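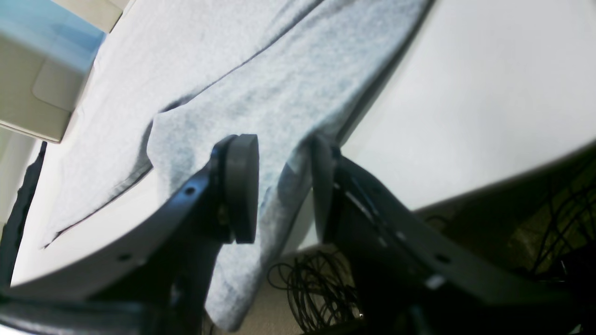 Mateja Stojanović

Prondeo gripper for cloth handling, safety notice and replacement cable kit

I'll start with the bad bit, as I'd want to read it first if I had one of these on my own arm. The Prondeo can close again by itself after an emergency stop. We've traced it to the wrist cable, we've got a new one ready, and if your gripper has the old cable I'd like you to stop using it with people near the table until you've swapped it.

The gripper itself is the one we've been selling for towels, T-shirts and other soft stuff. Two curved fingers, pads that meet face to face, and a squeeze of up to 14 newtons (plenty for a hem, and quite enough to hurt a fingertip!). I still think it's the nicest thing we make. The cable we gave it wasn't good enough.

What happens is this. The wrist turns, the cable bends in the same spot every time, and after a while one of the signal wires starts to break inside the sleeve. You can't see it from outside. The gripper loses its position for a moment and looks for it again by driving the fingers shut -- and it does that even when the arm has been stopped. I had my thumb between the pads the first time it did it to me. A bruise, no more, but I said a few things.

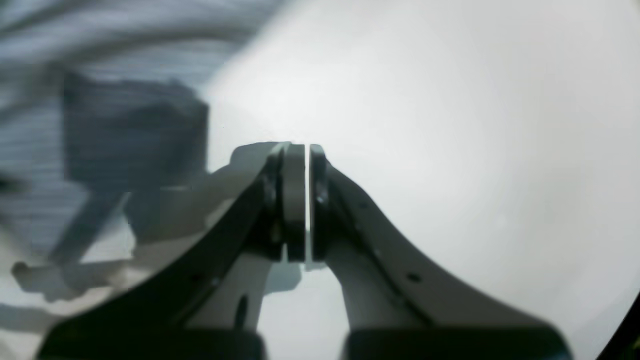 Is mine affected?

Look at the label on the cable plug. If it says 1331, that's the old cable and it needs to come off. We built 38 grippers with it, all at the Prundside workshop, and I've written to everyone whose address I have. If you bought yours second-hand, please get in touch so I can put you on the list.

Signs that the wire is going:
A small twitch in the fingers when the wrist turns
A grip that lets go halfway through a fold
The pads closing when you switch the power back on

No twitch doesn't mean it's fine, by the way. Mine gave no warning at all. 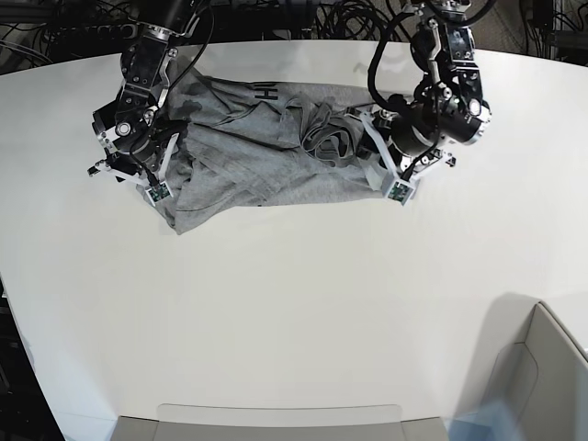 Mateja Stojanović
Product support, Lurkadero

The kit has a new cable with a softer sleeve, two clips and a printed sheet. It's free for all affected grippers. Teodor Bălan ran the new cable on folding work for 3000 cycles with the clips fitted and then cut it open to look at the wires, and they were all sound. Before you start, turn the power off at the wall, as the stop button doesn't take the power off the fingers. If there's cloth in the grip, leave it there until the power is off

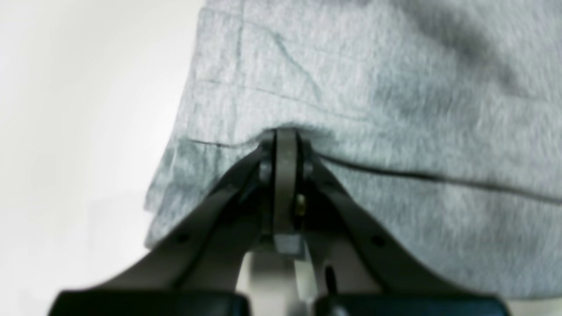 and then ease the fingers apart by hand, keeping your own out of the gap between the pads. Fit the clips before you plug the cable in. Leave a bit of slack at the wrist -- I pulled mine tight on the first go and had to do it all over again.

There's a software change too, which makes the gripper stay put when it loses its position. Please put that on as well as the cable. Perić stock the kit if you'd like to collect one, otherwise send me your gripper's number and your address and I'll post it.

Kits available from March 10, 2020. Price: free for grippers with the 1331 cable.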